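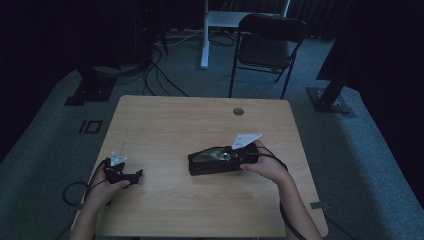
Grunura has extended its Astov range of work tables with a new top for shared rooms, training spaces and small workshops. The new version, sold as the Astov 70, goes on sale on October 21, 2020 and replaces the square-cornered table that the company has supplied to offices and colleges until now. The top is finished in a pale laminate with a fine grain, and the far corners are rounded. A small round grommet with a grey metallic rim is set near the back, slightly to the right of centre, so that a lead can be brought up through the surface without crossing the front half of the table, where the user's hands and forearms rest.

The table takes its number from its depth, which is 70 cm. The depth was set after Grunura compared the older table with two trial versions, one shallower and one deeper. The shallower version left too little room behind a keyboard or a small tool tray. The deeper one put the grommet out of easy reach for a seated user, and people using it tended to run their leads over the side instead. The production table keeps the grommet within arm's reach and leaves a clear working area in front of it.

Laminate was kept as the surface material. It can be wiped with a damp cloth and a mild washing-up liquid, and it needs no oil or wax. The pale finish was chosen for rooms where small dark parts are handled, as screws, clips and short lengths of cable show up clearly against it. Grunura advises against scouring pads and against any cleaner containing solvent. Hot pans, soldering irons and glue guns should be placed on a stand or a mat. Marks from tape can be removed with warm water if they are dealt with early; older marks may need a plastic scraper held flat to the surface.

The rounded corners apply to the far edge of the top. In shared rooms this edge often faces a walkway or a second seat, and it is the one most likely to be brushed against by people passing behind the table. The radius is the same on both corners, and the edging is applied in one continuous run along that side, with no join at the corner itself. Customers who place tables back to back should note that the rounding leaves a small gap where four tables meet. A filler piece is available on request but is not included in the price.

The grommet is supplied fitted. Its rim is pressed into the top and held from below by a threaded collar, which can be tightened by hand. The opening is meant for power and data leads of ordinary thickness. Moulded mains plugs will not pass through it, so a lead of that kind has to be fed from the other end or fitted with a plug afterwards by a competent person. Rooms that need more than two or three leads per table should use a tray beneath the top. The tray made for the earlier Astov table fits the new one and uses the same fixing holes.

Grunura has also published a short guide to room layout for the table. It recommends a folding chair with a padded seat and backrest where rooms are cleared often, and a wheeled chair only on hard floors. On carpet, the guide asks for enough space behind each chair for it to be drawn back without meeting the cables of the next position. Leads that have to cross a walkway should lie under a floor cover. Where leads run only behind the tables they may be left on the floor, provided they are gathered and any spare length is coiled away from the legs.

Floor marking is covered as well. Tape may be used on short-pile carpet to show where each table stands, which makes it easier to put a room back in order after cleaning. The guide suggests marking the legs on one side only – the other side then follows from the size of the table. Tape should be tested on a hidden piece of carpet first and replaced when its edges begin to lift.

The tops are made at Grunura's Skokari works, where the cutting and edging lines were rearranged earlier in October to handle the new corner. Frames are supplied by Ristić, which has made the steelwork for the range from the start. The frame is powder coated and arrives in two packed sections. Assembly takes one hex key, which is supplied, and is best done by two people with the top face down on a blanket. The feet adjust to take up small differences in floor level and should be set once the table is in its final place.

Each top is inspected for flatness, edge adhesion and surface damage before packing. In the first production run, 997 tops passed inspection and were released to stock. Tops that did not pass were held back, chiefly for chips at the grommet opening, and the cutter used for that opening has been changed as a result. The chips were small and mostly hidden by the rim, but they would have allowed water to reach the core board.

Orders already placed for the square-cornered table will be met from remaining stock. Customers who would prefer the new version can change their order free of charge, provided it has not left the works. Replacement tops for existing frames will be sold separately. The fixing pattern is unchanged, so a top can be exchanged without drilling, although frames made for the narrow version of the earlier table are not suitable.

The Astov 70 is available through Grunura's trade counter and from 63 stockists. Delivery is to the ground floor as standard, and delivery to upper floors can be arranged where there is a goods lift or a clear stairway. The table carries a five-year guarantee on the frame and a 2-year guarantee on the top. The guarantee on the top does not cover heat damage, cuts or holes made after delivery.

Samples of the laminate, drawings of the top and the room layout guide can be requested from the Grunura sales office.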